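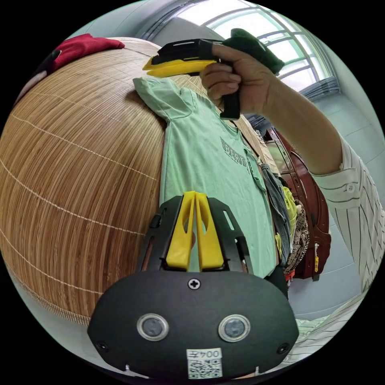
18 August 2026

Workshop log, Wistilley. Entry for the hand gripper build.

Work resumed at 9 in the morning with the left unit. The finger carriage had developed play over the weekend, and the first task was to determine whether the fault lay in the rail or in the printed carriage. The carriage was removed, cleaned and refitted with a thinner shim. Play was reduced to an acceptable level at the closed position. It remains noticeable when the fingers are fully open, and a second shim will be cut when the sheet ordered from Tiedemann arrives.

The yellow finger set is retained for both units. The elongated cutout in each finger allows the tip to bend around an edge of cloth, and this was the purpose of the last two revisions. The earlier solid pattern is withdrawn. Remaining solid fingers have been placed in the scrap box and are not to be fitted to either unit, including for short tests.

Garment handling continued in the bedroom at home, the bench in the shared workshop being occupied by another member's lathe. The garments used were a mint-green T-shirt, a pair of blue jeans and several smaller items of cloth. The T-shirt remains the preferred test piece. Its fabric is light enough to show a poor grip at once, and the sleeve gives a small target that can be approached from either side. The jeans are to be used only for load checks until the trigger spring has been replaced.

The spring is the principal open item. The present part was taken from the Irnau kit and is stiffer than the hand can comfortably manage for a full session. After 59 closures the right hand was tired enough to affect the result, and the session was stopped. A softer spring was tried in the afternoon. It was comfortable to operate but returned slowly, and on 7 occasions the fingers failed to reopen without assistance. Neither spring is accepted. A part of intermediate strength will be requested from Bimberg, whose catalog lists one of suitable length.

Total closures on the left unit now stand at 248. The target before any change to the gear is 1,000. It was hoped to reach that figure before the end of the month, and this is no longer expected.

Housing. The two small screws at the sides had worked slightly loose and were tightened by hand. Thread compound was considered and declined, as the housing must still be opened at least once to route the cable properly. The cable at present passes too close to the pivot of the bracket and shows a mark where it has been rubbed. A short sleeve was fitted over the mark as a temporary measure.

Labels. The number and square code on the housing are to be kept clean and facing outward. The spare labels were printed on ordinary paper and should be replaced with the coated stock before winter, when the workshop is damp. An amount for this was set aside last December and has not been spent.

Light in the room was good until mid-afternoon. Thereafter the test was moved nearer the window. A note has been added to the test sheet that the curtain is to be kept drawn back throughout, as two of the earlier sessions cannot be compared with each other on account of the light.

Tools returned to the workshop: the small Phillips driver, the calipers and the crimping tool. The feeler gauges were not found.

For the next session: cut the second shim, measure the pivot clearance with the cable in its new position, and repeat the sleeve test with the original spring. The batteries are on charge and should be disconnected before leaving for work in the morning.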